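Cables on a two-arm table cell keep dragging across the work. How do I route them?

Posted by Skye Cairns in Robots and Automation, Small Cells

The right arm is the worse one. Its cables hang in long loops over the cork board and go off the table edge to the floor.

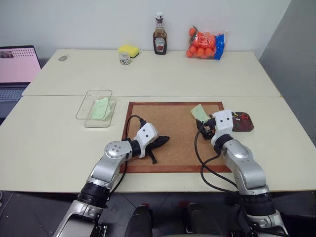 The setup

Two arms on one body, standing at the front edge of two tables pushed together. The job is office-type handling: pick up a sticky note, put it on the cork board, move it, take it off again. Push pins come later. The board lies flat on the front table and the pin tray sits to the right of it. The arms came through Zillero and the grippers were added afterward, so the gripper cables run outside the arm the whole way. There is no channel for them inside.

On the left arm the cable comes up in a loop and curls over the top of the gripper housing, then goes down the side of the wrist. It mostly stays off the board. On the right arm there is a lot more hanging down and it rests wherever it wants to.

What goes wrong

When the right arm pulls back toward the body, the loops slide over the cork and catch the notes. Sometimes a note moves a little, sometimes it sticks to the cable and leaves with it. Twice the cable has pulled the board itself, and then every taught position on it is off until I square it up again.

The other problem is newer. The right gripper has started dropping its connection. The arm stays up, the gripper stops answering, and I have to power it off and on. The log says 1,574 cycles since the cables were last touched, and I got 2 dropouts in the same afternoon in August after having none before that. Both happened with the wrist turned close to its limit.

What I have tried

Zip ties at the elbow. That held the cable up but it went tight when the arm reached for the far side of the board, so I cut them off. I also tried tape on the table edge, which came loose.

I would like to know where the cable should be fastened, how much slack to leave, and whether the dropouts are probably the cable or the gripper. I can't run anything inside the arm and I would prefer not to drill the tables.

3 replies

tallowmill

Stop running it with the wrist near the limit until you have checked the cable. If a conductor is cracked inside the jacket it will get worse with every cycle, and you don't want it shorting into the gripper board.

To find out which one is bad:

Take everything off the board and move the arm up clear of the table. Keep the gripper powered and talking, but have the arm held still with no program loaded. Open the gripper's status page. Stand to the side with the stop button in reach and have a second person watch the status while you gently flex the cable by hand, starting at the gripper connector and moving back a hand's width at a time. If the connection drops when you flex one certain spot, that spot is your fault. If it never drops, check that the connector is fully seated and that its locking ring is tight. I have seen the ring work loose because the weight of a hanging loop was pulling on it all day.

If neither of those finds it, swap the left and right gripper cables if they are the same part. Power down first. Run the same motion. If the dropouts move to the left arm, replace the cable. If they stay on the right, look at the gripper or the port it plugs into.

My bet is the cable, right behind the connector. A loop that hangs free with all its weight on the plug wears out there first.

For the routing, here is how I do external cables on an arm this size.

1. Unplug at the gripper end and let the whole cable hang straight to get the twist out of it. Leave it a while. If you clamp a twisted cable it will always try to form a loop somewhere.

2. Fasten it at the wrist first, a short distance behind the connector, so that any pull lands on the fastening and the plug feels nothing. Use a wide hook-and-loop strap. Snug enough that the cable can't slide, loose enough that the jacket isn't pinched.

3. Put the arm in the pose that needs the most cable. For you that is probably the far corner of the board with the wrist turned. Do this in slow manual mode. Then fasten behind the next joint with the cable just slack in that pose.

4. Do the same for each joint going back to the base. Straps go on the solid segments. Leave the joint collars free, so that the cable crosses each joint in an open curve and nothing is tied down on the part that turns.

5. Bring the arm to its most folded pose and see where the extra goes. It should bulge outward, to the side away from the board. If it bulges toward the board, rotate the straps around the segment and try again.

6. At the base, bring the cable down behind the arm and fix it to the body or the stand. It should never cross the front edge of the table.

On my arm the curve at the elbow needed 308 mm of cable between the two straps. Yours will be different, so measure it in the stretched pose and don't copy my number.

Run the full program at low speed for nearly 30 minutes before going back to normal speed, and watch it the whole time. Then check the straps. They always move a little at first.

gantrykid

just get a spring balancer and hang the cables from the ceiling, problem solved. we did that at Sutherland on a packing cell and never looked at it again

Comment from Skye Cairns: Thanks. I don't have anything overhead to hang it from, and there is a wall right behind the back table. Would a pole on the body work?

Comment from gantrykid: probably. depends how tall

Comment from tallowmill: A pole can work but watch it with two arms. The cable from the right one has to stay clear of the left one in every pose, including the ones it only reaches during a fault recovery. I would try straps first.

Pulance Bench Service

Agree with the first reply on the straps and on the test. A few things to add.

Zip ties are fine for a cabinet and bad for a moving cable. They dig into the jacket. Look at the places where yours were on the elbow and if there is a dent or a shiny ring, treat that as a second suspect.

Check the bend at the left gripper too. A cable that curls over the top of the housing and down the wrist can look tidy and still be bent too tight when the wrist rolls. The cable maker prints a minimum bend radius for moving use. It is larger than the one for fixed use, and people often read the wrong line. If the part number is worn off, ask whoever supplied the grippers.

If you have to replace it, order cable rated for continuous flexing, and ask for an angled connector at the gripper end if they make one. That alone takes care of a good part of the loop. The Zarkia sleeves are all right for keeping two or three cables together, but leave them open at the joints. A full sleeve from end to end gets stiff and the arm has to fight it.

The board is a separate problem and I would fix it even after the cables are sorted. A light board lying on a smooth table is going to move sooner or later. You said no drilling, so put thin rubber pads under the frame and two stops clamped to the table, one along the bottom edge and one on the side. Keep both stops low enough for the gripper to pass over. You can then push the board into the corner they make and your taught positions are good again without squaring it up by eye.

Also check that the two tables are fastened to each other. If one creeps, anything you have taught on the back one shifts against the front one. A pair of clamps underneath across the joint will do.

Last thing, keep a spare cable. Write the cycle count on a tag when you fit a new one.

Comment from Skye Cairns: Did the flex test this morning with someone watching the status page. It dropped when I bent the cable just behind the right gripper connector, three times out of three. There is also a dent where one of the zip ties was, but flexing there did nothing. New cable is ordered with the angled end. I moved the left one so it makes a wider curve and put the stops on the board. Straps are on the right arm up to the elbow, and I still have to sort out the run from there to the base.

Comment from tallowmill: Good. Leave the last strap loose until the new cable is on. The angled end will change how much you need at the wrist.

Comment from Skye Cairns: Will do. Is it all right to run the left arm by itself in the meantime?

Comment from tallowmill: Yes, if the right one is parked away from the board with the gripper unplugged and the loose end tied up out of reach. Make sure the program doesn't call the right gripper anywhere or it will sit there waiting for an answer.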